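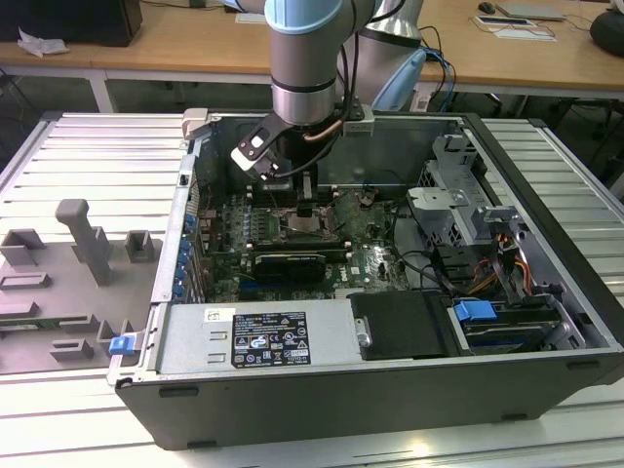

La torre tumbada y sin la tapa lateral

Cambiar el disco en un sobremesa Dell viejo: ¿se quita la pieza negra de al lado o no?

Preguntado el 4 de enero de 2020 en Hardware y montaje
633 visitas · 2 respuestas

Heredo una torre Dell de una oficina que cerraba. La caja es negra por fuera y metal pelado por dentro, con la placa verde y bastantes más cables de los que yo querría ver juntos. La intención era noble: sacar el disco mecánico, meter un SSD, ponerle memoria y colocarla en el cuarto de la plancha para hacer facturas, que es el destino natural de todo ordenador que un día fue caro.

Hasta la tapa, bien. Tumbada, la fuente me queda abajo a la izquierda y a su derecha hay una pieza negra rectangular, pegada a la bahía del disco. El disco va sujeto con un enganche de plástico azul. Aquí vienen mis dudas:

¿Hay que desmontar esa pieza negra para sacar el disco o sale solo tirando del azul? He tirado con educación y no se ha movido.

Los enganches azules de las ranuras de expansión, ¿son lo mismo? Quiero quitar también la gráfica, que para facturas me sobra.

El SSD es un Bokamer de 2,5 pulgadas y el hueco es para uno de 3,5. Me han dicho que lo pegue con cinta de doble cara. Me lo ha dicho mi cuñado, por situar la fuente.

No tengo el manual y la pegatina del modelo la arrancó alguien con mucho entusiasmo.

Respuesta aceptada (12 votos)

En los Dell de esa familia que he abierto, lo azul es lo que se toca. No hace falta destornillador para casi nada, aunque da cierta pena guardarlo después de haberlo sacado.

Antes de nada, desenchufa el cable de corriente y mantén pulsado el botón de encendido 5 segundos. Luego quita los dos cables del disco, el de datos y el de alimentación. Si el de datos tiene una lengüeta metálica, apriétala; si tiras sin apretar te llevas el conector y abres otra pregunta.

Con los cables fuera, aprieta el plástico azul hacia dentro y desliza. Muchas veces lo que no deja salir el disco es el cable, no el enganche. La pieza negra déjala quieta de momento. Sin el modelo no te puedo decir si estorba, pero yo empezaría por no tocarla.

Lo de la gráfica es parecido: abres el enganche de su ranura, miras si hay una pestañita al final del conector de la placa, la sueltas y tiras recto hacia arriba. Comprueba antes que la placa tenga salida de vídeo propia, o harás las facturas de memoria.

Para el SSD, un adaptador de 3,5 a 2,5. Yo uso uno de Clestameck y me costó menos que el café de la semana.

Otra respuesta (1 voto)

La cinta aguanta. Yo tengo un SSD Brostden pegado desde junio y a 35 grados en verano ni se inmutó. También le cambié la pasta del procesador ya que estaba, te lo recomiendo.

Comentario del autor de la pregunta

Era el cable. Salió a la primera en cuanto lo quité. La pieza negra sigue en su sitio y sigo sin saber para qué sirve. El adaptador lo pedí de la marca Voß porque era el que había, y vino sin tornillos. Si alguien sabe la medida que lo diga.

Comentario

M3 para el SSD. Los del lado de la bahía depende, mira si lleva tetones de plástico.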